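Cahier d'atelier, 29 mars 2024
Boîtier Dendo n° 203, essais AF
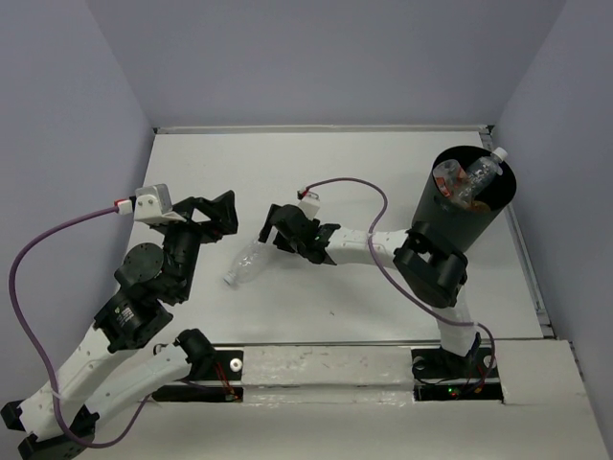 Repris le réglage du micro-ajustement avec le 36 mm de Nuria, pleine ouverture puis f/8. Front focus net à courte distance, corrigé à +2. Au-delà, rien à signaler. Pour la balance des blancs, la paroi du fond tire sur le gris-bleu et fausse la mesure auto ; mesure manuelle refaite sur le plateau blanc. La bouteille en plastique transparent fait pomper l'AF continu, le bac noir cylindrique à droite accroche mal aussi.

À faire : refaire la série avec le firmware de novembre, demander à T. Okoth le câble Clikeo.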